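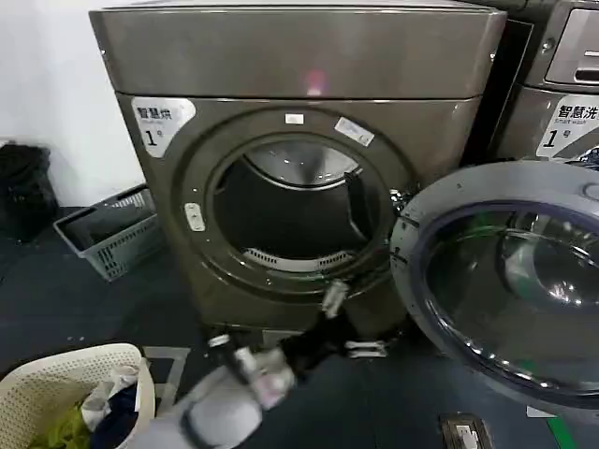

Supervised changeover

Supervised changeover (also supervised exchange or supervised handover) is an arrangement in family law under which a child passes from the care of one parent or guardian to the other in the presence of a neutral third party. It is distinct from supervised contact, in which the third party remains for the whole of the visit. The term changeover is usual in Australia; exchange is more common in Canada.

Purpose

The arrangement is used where direct contact between the adults is considered undesirable but the child's time with each of them is not itself in dispute. Typical grounds are a history of family violence, a current protection order with an exception for parenting matters, or repeated conflict at earlier handovers. It may be ordered by a court, written into a parenting plan by consent, or adopted as an interim measure pending a family report.

Procedure

Most services stagger arrival times. The adult delivering the child attends first, signs the register and leaves by a separate exit. The collecting adult is admitted after an interval fixed by the service. Medication, school bags and clothing are handed to staff and listed on the changeover sheet. Written messages between the adults are generally refused unless they concern the child's immediate health.

A child who declines to go is not physically compelled by staff. The refusal is recorded, the collecting adult is informed, and the changeover is treated as incomplete. Whether an incomplete changeover amounts to a contravention of the order is a question for the court.

Jedemby model

The Jedemby Contact Centre operates a two-door layout with no shared waiting area. Its intake rules require a separate interview with each adult and at least 2 familiarisation visits by the child before the first changeover. In one reporting year the centre recorded 2,363 completed changeovers. Its procedures were later adopted, with changes to the arrival interval, by the Simard Family Centre. The Drellgate service uses a single entrance and relies on a longer interval between arrivals.

Records and evidence

Changeover sheets are factual records of attendance, times and observed events. Staff do not ordinarily offer opinions on parenting capacity. Notes may be produced under subpoena, subject to any objection by the service. The Uvico register, a shared record format used by several smaller services, was revised on 17 January 2020 to separate staff observations from statements made by the child.

Fees

Fees are usually charged per changeover and divided equally unless the order provides otherwise. Concession rates and waivers vary between services.

Criticism

Objections include waiting lists, limited weekend hours and the distances travelled by rural families. Some practitioners also argue that open-ended orders leave families dependent on a service after the original risk has been reassessed, and favour a fixed review date.

See also

Contravention application
Parenting plan
Supervised contact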